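Clorkano Reuse Program: Progress Report to the Fund, April
Intake and Sorting of Small Electronics, Dritport Site
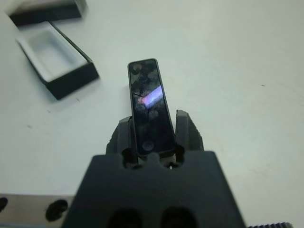

Slim black handheld item, glossy face, with a thin light line across the surface.

1. Scope of this report

The report covers the second period of funded work at the Dritport site. The grant pays for the intake, sorting and grading of small electronics left at the collection points, mainly phones, media players, remote controls and similar handheld items. Repair and resale are handled under a separate budget and are mentioned only where they affect the sorting work. Spending is reported on the Fund's own form and is not repeated in the text.

2. Work completed

The sorting room on Campbell Street is now in regular use. The two benches requested in the original application are installed, one for intake and one for surface inspection. Shelving has been moved to the back wall so that bins can be reached from both benches. The old layout required staff to carry full bins past the charging cabinet, and this has stopped.

The collection points are open at all 4 locations named in the application. The last to open was Fudo Hall, where the start was held up by a delay in getting a lockable box. The box is now fixed beside the side entrance and is emptied on the same round as the others. The Sunday drop-off at Fudo Hall brings in more remotes and fewer phones than the weekday points. The reason is not known.

Written grading rules were finished early in the period. Each item is given one of four grades on arrival:

Grade A: no visible marks on the face or body.
Grade B: light wear, visible only when the item is tilted under the lamp.
Grade C: a visible line, chip or dent, with the face still in one piece.
Grade D: broken, swollen, leaking or with parts missing.

Grade D items with any sign of battery swelling do not go to the benches. They are placed in the sand bin at the door and collected by the waste contractor.

3. Surface inspection

Most of the time in this period was spent on surface inspection. Glossy black faces are the hardest to grade. They reflect the ceiling lights and the surroundings, and a bright streak of reflected light can lie directly beside a fine line in the glass. A line of this type may be a crack, a scratch or a mark that wipes off. The three outcomes lead to different grades and cannot always be told apart by eye.

The following procedure has been in use since the middle of the period:

Wipe the face with a dry cloth, then with a damp one.
Hold the item by its long edges, upright, with the face toward the inspector.
Tilt it slowly to the left and right and watch whether the line moves with the reflection or stays in place.
If it stays in place, draw a plastic pick across it. If the pick catches, enter "crack or deep scratch" and grade C.
If the pick does not catch, enter "surface line" and grade B.
If there is doubt, enter grade C and add a note.

Holding items by the long edges keeps prints off the face and leaves most of the surface in view. Items that are narrow in proportion to their length are easy to hold this way. Wider tablets are laid flat on the mat and inspected in place.

A white surface was laid on the inspection bench as a trial. Dark items show up clearly against it and their outlines are easier to check for bends. It does nothing to reduce glare on the face. Two lamp positions were tested. The low side position gave fewer bright streaks than the overhead position and is now the standard. Overhead room lights still cause some reflections, and a shade for the inspection bench is being priced.

4. Identification of items

A number of handheld items arrive with no readable maker's mark on the face. Phones, players and slim remotes can be close in size and outline, and a round feature near one end of the face is not enough to tell them apart. The earlier practice of entering a best guess led to errors in the log. Intake staff now enter "handheld, unidentified" until the back and the ports have been checked. The type is then filled in at the second bench.

The change adds nearly 15 minutes to a full bin. It has reduced the number of items sent back from repair with a wrong type, and the repair team has asked that it be kept.

5. Problems and open points

The log sheet has too little space for notes on grade C items. A revised sheet is in draft and will have a small outline of the face on which the position of a line or chip can be marked.

Chargers and cables continue to arrive mixed in with devices. They are outside the grant and are boxed unsorted. The boxes now take up the lower shelf, and a decision is needed on whether they stay at Campbell Street or go directly to the scrap dealer.

Data removal is done by the repair team. Items that do not power on are kept in a locked drawer until they are either repaired or shredded. The drawer is close to full. A second drawer has been requested from the building owner at no cost to the grant.

The damp cloths were first supplied with a cleaner that left a film on dark glass. Plain water is used now.

6. Plan for the next period

Fit the shade on the inspection bench and repeat the lamp test.
Bring the revised log sheet into use at both benches.
Regrade a sample of stored grade C items under the current procedure.
Agree on the handling of cables and chargers.
Add a printed notice at each collection point asking donors to remove cases and screen films.

No change to the grant total is requested. A move of funds from the transport line to the equipment line, to cover the bench shade, will be submitted on the Fund's form once a price has been received.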